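Small comics news, but it made my week, so I'm sharing it. Tavirent, the tiny press that put out those lovely accordion-fold minis a while back, is finally collecting Agbeko into one book. If you've been hunting for the loose issues at shows like I have (I own four of them, and one has somebody's coffee ring on it), you can stop hunting.

For anyone who missed it the first time, Agbeko is a mostly wordless comic about a ferry pilot and her grandfather, who draws maps of a river that keeps moving on him. It came out in dribs and drabs as stapled booklets, never more than 500 copies of any issue, and the early ones were gone before most shops knew they existed. I found my first copy in a dollar box under a pile of old superhero crossovers and read it standing up in the aisle.

The new edition is a hardcover, printed in the same two inks as the booklets, that brownish red and the murky green. I was worried they'd go full color. They didn't! There are also 3 short stories that only ever ran in the Prultus anthology, and I've never laid eyes on two of those, so I'm pretty excited.

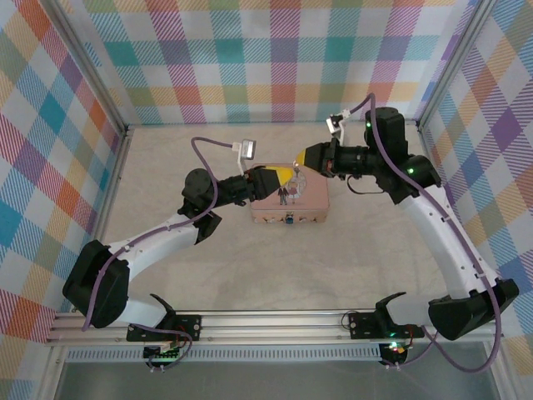 Tomás Magalhães
Comics columnist

The print run is 4000, a big jump for a press this size, and I do wonder where they're going to stack them all. Another 700 copies will come with a signed bookplate and a fold-out of the river map from the fifth issue, the one where the grandfather gives up and starts drawing birds in the margins. Those are being sold straight from the publisher, so don't go bugging your local shop for one. I already bugged mine and they were very nice about it.

Pre-orders opened on 5 December 2014 and the book itself is due in July. That feels like forever, but small presses slip all the time and I'd sooner they give themselves the room. The last Tavirent book I ordered came so late I'd forgotten I paid for it and thought it was a present.

One thing I couldn't find out is whether the lettering is being redone. The few words in the original are in a scratchy hand that got pretty hard to read wherever the green ink ran heavy, mainly in the flood chapter. I sort of like it that way, but my eyes aren't getting any younger and a cleaner scan would be welcome. I wrote to ask and haven't heard back yet. I'll add a note here if I do.

There's a launch planned at Bavness, the bookstore with the spiral stairs, with original pages up on the walls for the rest of that month. I'm hoping the double-page night crossing is one of them, the one with all the little lanterns. I've only seen it shrunk down to booklet size and it still knocked me flat, so I'll be there early with my beat-up copies in a bag.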